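*Opening – put the clicker down, say good morning, wait for the people at the back to find chairs.*

Thank you, Gudrun, for that kind introduction, and thank you all for coming back after the coffee. I know the 11:15 slot is a hard one. I'm going to talk about warfarin, which is an old drug and not a glamorous one, and about what we learned in the anticoagulation clinic at Onmont when we tried to move people off it and onto one of the newer tablets.

I should say at the start that I like warfarin. I've spent most of my working life with it. So please don't take any of this as a funeral.

## Where we started

When we pulled the list in April we had 1,777 patients on the clinic books. Most had atrial fibrillation, a good number had a clot in the leg or lung somewhere in their history, and then there were the mechanical valves, who I'll come back to because they are the group I lose sleep over.

Of that list, 1,087 looked suitable for a switch on paper. "On paper" is doing a lot of work in that sentence – pause here, let people laugh if they want to. Carmela Pace and I went through the charts over several long evenings, and what we mean by suitable is: non-valvular AF or a past clot, a kidney function result we trusted, a current weight, and no interacting drug that would rule it out.

Who was left out:

- anyone with a mechanical valve
- moderate or severe mitral stenosis
- known antiphospholipid syndrome
- severe kidney impairment, which we sent for individual review
- people on certain seizure or TB medicines

If somebody asks about bioprosthetic valves, say we discussed those one at a time with cardiology and I'm glad to talk about it at lunch. Don't get pulled into it now. It ate ten minutes at the practice run in Evby.

## The phone call

This is the part I most want people to take home, so slow down.

We began with a letter. It was a perfectly good letter, Gianni Costa wrote it, and it explained everything on two sides of paper. People read it and got frightened. They thought the clinic was closing, or that their warfarin had been recalled, or that we were trying to save money on them. One gentleman had been coming every few weeks for so many years that he brought us tomatoes, and he wanted to know what he had done wrong.

So we stopped the letters and started calling. A call takes longer, and I won't pretend it was easy to staff. But you can hear when somebody has gone quiet, and you can ask them what they're worried about. Very often it was the blood tests. I had assumed everyone hated the finger sticks, and plenty of them do, but for some patients the INR visit was proof that somebody was watching over them. You take that away and you need to put something in its place, even if it's only a named person and a number to call.
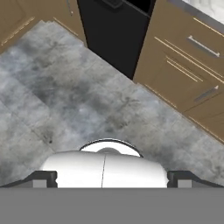
## Making the switch itself

Keep this section plain. Half the room knows it cold, and the other half will be doing it next month and is too polite to ask.

1. Recent bloods first: kidney function, liver function, full count. Ours had to be from the last three months, sooner if the patient was frail.
2. Weigh the patient. Please don't accept a weight from an old chart. Tullio Tedesco found one that dated from before the patient's hip surgery, and it would have changed the dose.
3. Calculate creatinine clearance using Cockcroft-Gault. The eGFR that prints out on the lab report is a different number and can steer you wrong, especially in older, lighter people.
4. Stop warfarin, then check the INR. The level at which you start depends on which drug you're going to, so use the label for that drug and your own local protocol.
5. Take the old tablets out of the house. Say it twice. Ask a family member to do it if there is one.

That last step came out of a near miss. A lady was taking both for four days because the warfarin was still in her kitchen drawer and the new box was by the bed. She was fine, thank goodness, and she gave us permission to tell the story. After that we had the pharmacy at Bianchini collect leftover warfarin when they handed over the new prescription.

## What happened

By the end of the first phase 341 people had switched. Another 215 were offered it, talked it through with us, and decided to stay as they were. I used to put those on the slide as "declined," and Fulvio very gently told me it sounded like a failure. He was right. Many of them had beautifully steady INRs and a routine that suited them, and a person who understands the choice and stays on warfarin has been well looked after too.

I'm not going to show bleeding rates today. Our follow-up is too short and the numbers are too small, and I'd rather stand up here next year with something worth arguing over.

*If running late, skip straight to the last heading.*

The Dolanix recall list deserves a mention – that's the software that flags who is due for repeat kidney bloods. It's useful, but it only knows what we type into it. We still keep a paper diary for the over-eighties, who need checking more often.

## Before questions

Missed doses. Warfarin hangs around for days and forgives a forgotten tablet. The newer drugs wear off much faster, and we have to tell people so in words they'll remember. Ask how they take their tablets now, who fills the box, and what happens when they travel.

Thank Carmela, Gianni and both Tedescos. The phone script is on the back table, take as many copies as you like and change whatever doesn't fit your own patients.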